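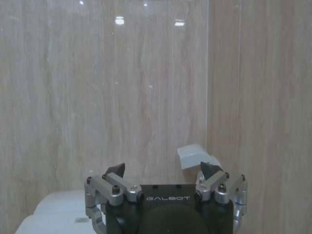 Why does the supplier export from Limus stop partway through the file when it is loaded into Trerow?

The export is written in UTF-8, but the Trerow import profile was set to a single-byte encoding with fixed column widths. Every accented letter takes two bytes, so the columns after it shift to the right. When the shift puts text in the numeric terms field, the loader closes the batch and reports success for the rows it already has.

Status: resolved, one item open
Component: Trerow import, supplier master
Severity: 2
First reported: August

Symptom as reported

The nightly supplier file has 2,000 rows. After the move to the Orkevier host, Trerow shows 873 suppliers. The job log ends with "batch complete" and exit code 0. No rejected rows are listed. Purchasing noticed when a search for Räsänen returned nothing and a new order could not be raised against that account.

Environment

Limus export module, scheduled 02:15, output to shared folder.
Trerow loader, running as a service on the Orkevier host. Previously on a local server, now retired.
File format: fixed width, 14 columns, one row per supplier, line feed endings.

Log

08:40 Ticket opened. Reran the import by hand with last night's file. Same count, same exit code.

09:05 Checked the file in the shared folder. Row count matches Limus. File size matches the copy on the Orkevier host, checksum identical. Transfer ruled out.

09:20 Checked disk quota and memory on the host during a rerun. Memory peaked at 65 percent of the service limit. Not a resource problem.

09:50 Raised loader log level from info to debug. The default level does not print parser state. At debug, the last line before the batch closes is:

field 9 (TERMS_DAYS): unexpected non-digit, treating as end of data

10:10 Looked at row 874 in a hex viewer. Supplier name is Räsänen. The two accented letters are stored as C3 A4, two bytes each. The row is 2 bytes longer than its neighbors. Field 9 starts 2 bytes late, so the loader reads the tail of the city field.

10:25 Other rows above it also have accented letters, all in the remarks column. Remarks is the last column, so nothing after it can move. That explains why those rows loaded.

10:45 Cut the file down to the first 100 rows and inserted the Räsänen row at the end. Load stops at that row. Replaced the accented letters with plain a. Load runs to the end. Reproduced and confirmed.

11:30 Compared service configuration between the old server and the new host. On the old server the profile had no encoding line and the loader took UTF-8 from the system locale. On the Orkevier host the service account starts with the locale set to C, and the loader falls back to single-byte. The profile itself did not change in the move.

Fix applied

1. Added an explicit line to the import profile: input_encoding = utf-8
2. Changed width_unit from bytes to characters. The first change alone is not enough. With width_unit left at bytes the loader decodes the text correctly and still cuts the columns in the wrong place.
3. Set on_type_error = reject_row. The old value was end_batch.
4. Restarted the loader service. A profile reload does not pick up width_unit.

13:10 Full import rerun. Trerow shows 2,000 suppliers, zero rejects. Search for Räsänen returns one record with the correct payment terms.

13:25 Search for "Rasanen" without accents returns nothing. This is a separate setting on the search index (fold_accents) and was off on the old server too. Purchasing would like it on. Needs an index rebuild, to be done outside working hours.

Side effects to check

Suppliers missing from the short load were flagged inactive by the overnight cleanup job. The rerun sets them active again but does not restore the default buyer. Restored from the previous day's backup table, joined on supplier code. If you hit the same problem, turn the cleanup job off before you start testing, or each rerun will touch the flags again.

Open

Exit code is still 0 when the loader ends a batch early. Reported to the vendor. Until there is a patch, the job script compares the file row count to loaded plus rejected and fails on any difference.

Index rebuild for fold_accents not yet scheduled.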